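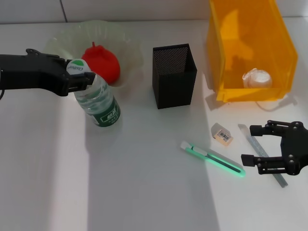
Trornberg Allotment Association
Minutes of the general meeting, 2022-05-24

Present: 32 members. Apologies: 4.

1. Minutes of the last meeting
Agreed, with one correction – the plot by the north gate is half size.

2. Water
The tank on the lower path leaks at the tap. MacAulay Plumbing has quoted £800 to replace the tank and pipe. Two members asked for a second quote. Duketti to be approached. Hosepipes are still not to be left running unattended.

3. Vacant plots
Five plots are free. Letters go to the top of the waiting list this week.

4. Bonfires
No fires before dusk. A proposal to ban them altogether was put to the vote and lost.

5. Seed order
The Zotovska catalogue is in the hut. Orders for autumn onion sets and garlic by the July meeting – cash or cheque with the form.

6. Any other business
The hut padlock sticks and will be replaced. The meeting closed at 8.50 pm.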